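会社案内 | エンダノについて

トップ > 会社案内 > エンダノについて

私たちの仕事

エンダノは、家具・家電付きの中長期滞在向け住居で、退去後の室内を整える仕事をしている会社です。清掃、リネンの交換、備品の点検と補充を一括で請け負っています。現在の受託室数は518室、従業員は84名です。従業員の多くは現場を担当し、事務所には配車、品質管理、開発の各係があります。

受託先の中で最も大きいのが、滞在型住居「トンドゲート」です。どの部屋にもキッチンがあり、食器、調理器具、小型家電が備え付けられています。退去のたびに、これらを決められた位置に戻し、足りないものを補い、引き出しや戸棚の中まで確認します。浴室や寝室に比べてキッチンは物の種類が多く、点検にかかる時間も長くなります。当社が自動化の対象としてキッチンを選んだのは、現場から最も多く声が上がった場所だったためです。

自動化への取り組みは2022年10月に始めました。本社1階の研修用キッチンにロボットアームを設置し、引き出しの開閉、食器の移動、備品の位置の確認といった作業を一つずつ試しています。天板、水栓、まな板、引き出しの取っ手など、人が毎日触れているものを、そのまま作業の相手にしています。専用の台や治具を前提にすると、実際の部屋に持ち込めなくなるからです。
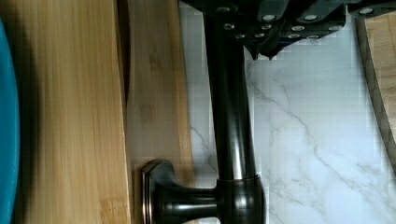 なぜロボットを使うのか

退去後の作業には時間の制約があります。前の入居者が出てから次の入居者が入るまでの間に、すべての部屋を仕上げなければなりません。退去は月末に集中し、毎年1月から春にかけてさらに増えます。以前はこの時期、残業と応援の手配で乗り切っていました。

体への負担も課題でした。引き出しの点検では、かがんで開け、中を見て、閉めて、また次へ移ります。一つひとつは軽い動作ですが、繰り返すと腰や手首に負担がかかります。勤続の長い従業員ほど痛みを訴える割合が高く、経験のある人が現場を離れる理由にもなっていました。

採用の面でも、求人を出せばすぐに人が集まる状況ではなくなりました。辞めないで済む仕事の組み方を考えることが先だと判断し、そのための手段の一つとしてロボットの検討を始めました。人員を減らすことを目的とした計画ではありません。この点は開始前に全従業員へ文書で伝え、その後の雇用契約の更新でも同じ説明を続けています。

研修用キッチンでの作業

研修用キッチンでは、現在4種類の作業を扱っています。引き出しの開閉、棚や天板の上にある物の移動、皿に載ったものの移し替え、そして作業後の配置の確認です。アームの調整と保守はヒダヤット社に委託し、作業の記録と手順書の管理には自社で開発した「ハスター」というソフトウェアを使っています。

試行の進め方は単純です。まず現場の従業員が、自分がふだん行っている手順を口頭で説明しながら実演します。開発係がそれを手順書に起こし、アームの動作に置き換えます。その後、同じ従業員が立ち会って動作を見て、良い点と直すべき点を書き出します。一つの作業を現場で使うかどうかを判断するまでに、300回の試行を行うことにしています。回数に達する前に、手順そのものを見直してやり直した作業もあります。

物の置き方は毎回変えます。実際の部屋では、前の入居者がどこに何を置いていったか分からないからです。トースターがまな板のすぐ手前にあることもあれば、小さなボトルが壁際に寄せてあることもあります。きれいに片付いた台の上で動作を覚えさせても、現場では役に立ちません。
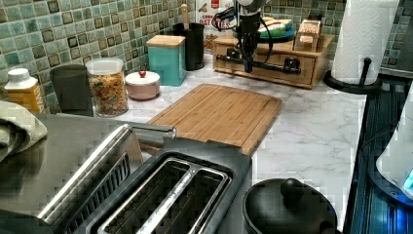

引き出しの取っ手は、特に時間をかけた部分です。人の手であれば、少し斜めから指をかけても開けられます。アームの場合は、近づく角度、つかむ位置、引く方向がそろわないと途中で止まります。取っ手の形は物件によって違い、棒状のもの、つまみ状のもの、前板に溝を切っただけのものがあります。現在は棒状の取っ手から順に進めており、溝だけの引き出しは従来どおり人が担当しています。

食品の扱いにも決まりを設けました。退去後の部屋に残された食品は、種類にかかわらず人が確認し、処分の記録を残します。研修用キッチンでは容器や食品を置いて試行していますが、実際の部屋で残置食品をロボットに判断させることはしていません。

働く人にとって何が変わるか

変化が最も大きいのは、点検の順番です。これまでは一人の担当者がキッチンに入り、上の棚から下の引き出しまで順に見ていました。新しい手順では、開閉と一次確認をアームに任せ、担当者はその間に水回りの仕上げや家電の動作確認を行います。アームの確認結果は手元の端末に表示され、最後に人が目で見て完了の記録を付けます。完了の判断は必ず人が行います。

それに伴い、新しい役割もできました。社内では「立会い係」と呼んでいます。アームの動作を見守り、止まったときに原因を調べ、必要であれば手作業に切り替える役割です。現場経験のある従業員から希望者を募り、研修を経て配置しています。立会い係には手当を付け、清掃の担当件数もその分減らしています。見守りは手が空いているように見えますが、続けると疲れる仕事です。連続して担当する時間には上限を設け、途中で別の担当者と交代します。

良いことばかりではありません。初めの頃は、アームの動作を待つ時間が長く、自分でやった方が早いという意見が多く出ました。今でも単純な引き出し一つだけを比べれば、慣れた従業員の方が速いと私たちは考えています。また、端末への記録が増えたことを負担に感じる人もいます。入力項目は見直しを重ねて減らしてきましたが、まだ多いという声があり、改善を続けています。

評価の仕組みも変えました。以前は仕上げた部屋の数を重く見ていましたが、ロボットと組む作業では、件数だけで働きぶりを測ることができません。現在は、再点検での指摘の少なさ、手順書への改善提案、後輩への指導を評価に含めています。アームの試行記録を従業員個人の評価に使うことはありません。

安全についての決まり

アームの動作中は、可動範囲に手や顔を入れないことを原則としています。物を置き直すときや、落ちたものを拾うときは、必ず停止を確認してから近づきます。停止操作は誰が行ってもよく、止めたことを理由に注意を受けることはありません。迷ったら止める、と研修の最初に伝えています。

コンロや電気ケトルなど、熱を持つ機器の操作は自動化の対象から外しています。刃物についても同様です。これらは人が扱い、所定の場所に戻したことを確認してから、アームの作業を始めます。
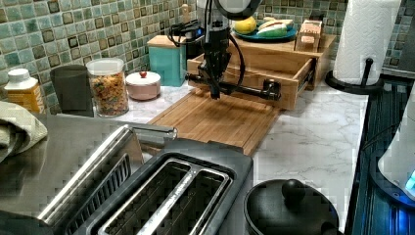

研修用キッチン。引き出しを開けた木製キャビネットとロボットアーム

研修と見学

新しく入社した方には、職種を問わず研修用キッチンでの実習があります。まず手作業の点検を覚え、その後にアームと組む手順を学びます。手作業を先にしているのは、アームが止まったときに引き継げるようにするためです。端末の操作に不慣れな方には個別の時間を取ります。これまで飲食や介護の仕事をしてきた方も多く、機械の知識は必要ありません。

受託先の管理会社の方には、事前のお申し込みで見学をお受けしています。作業の様子をご覧いただいたうえで、物件ごとの引き出しや取っ手の形、家電の配置についてお話を伺います。当日はアームの調整のため、一部の作業をお見せできない場合があります。

これからの予定

次の段階では、トンドゲートの空室を使った試行に移ります。入居者がいる部屋や、荷物が残っている部屋では行いません。対象となる部屋と時間帯は管理会社と取り決め、作業中は入口に掲示を出します。

現場での本格的な利用を始める時期は決めていません。立会い係の人数と研修の進み具合を見て判断します。手順が変わるときは、実施前に説明会を開き、従業員の意見を聞いたうえで手順書を改めます。

会社概要

社名 エンダノ
従業員数 84名
受託室数 518室
事業内容 滞在型住居の清掃、リネン交換、備品の点検・補充、作業手順の自動化に関する開発
主な受託先 トンドゲート
協力会社 ヒダヤット社(アームの調整・保守)
自社ソフトウェア ハスター(作業記録・手順書管理)

採用情報 | 見学のお申し込み | お問い合わせ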